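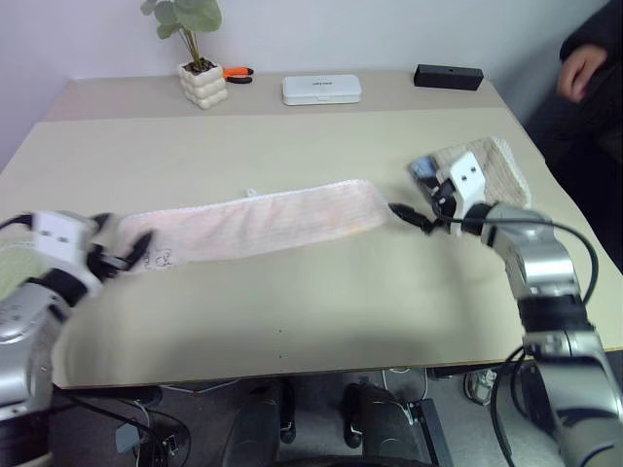
Jordan Sugden
List moderator and linen shelf person, Tovmont Guest House

Hi all,

Sorry for the slow answer, I had 74 unread messages from this list when I got back and Sigita's was near the bottom of the pile. Quoting it so the newer folks can follow along:

> From: Sigita Org
> Subject: Towels in a narrow cupboard, help!
>
> I just took over the linens at Edesano and the cupboard is 15 inches
> deep. Whoever had it before me folded everything in squares, so the
> stacks stick out and the door won't shut. I tried rolling them and they
> unroll the minute you pull one out from the bottom. We have bath towels,
> hand towels and a bunch of odd ones with fancy edges that people have
> donated. Is there a fold that stays put? And what do you do about the
> edges, do they go in or out? Also somebody has written on half of these
> with laundry marker and I can't tell if it's a name or a size.
>
> Sigita

OK so first of all, welcome, and I feel for you on the cupboard! Ours used to be nearly as bad. What I ended up doing is the long fold, and I'm a complete bore about it now.

You lay the towel out flat the long way across a table. It has to be a table, I've tried a bed and the mattress sags and you get a crooked band every single time. Fold the long sides in until you have one narrow strip, and then take it by both ends and give it a little pull before you do anything else. That pull is the step people skip. It gets the ripples out of the middle, and if one layer is longer than the other you'll see it right away and can start over before you've got a lump in there. After that it's in half, then in half again, and you've got a slim little brick that stands on its side with the fold facing you.

About the fancy edges: out, always out, along the top. The pink one up there has a white scalloped edge and it looks so nice running down the one side of the band (plus the scallops curl if they get trapped inside, and then you're ironing a towel, and life is short). I don't fuss over the tags. If one pokes up in the middle I leave it poking up. My mother-in-law would have it snipped off in two seconds but I like being able to find the washing instructions.

The knitted pieces are another matter. I don't long-fold those at all, they stretch. Loose fold, flat on the shelf, nothing heavy on top.

As for the writing, look near one end and see if the marks repeat on other towels. At our place the old system was initials for the room, then Begum's laundry added their own numbers when they were doing our wash, and now it's a mess. I have one marked 62 and one marked 122 and we have nine rooms. I'd ignore all of it and start fresh with a stitch of colored thread in the corner. Marker bleeds on the pale ones anyway.

You asked what to keep the bricks in. I have the Stemix shelf bins and they're fine, a bit slippery on a painted shelf, so put a strip of that rubbery liner under them.

Let me know what the inside height of the cupboard is and whether the shelves move. If they do, I'd drop the top one before you refold anything.

Jordan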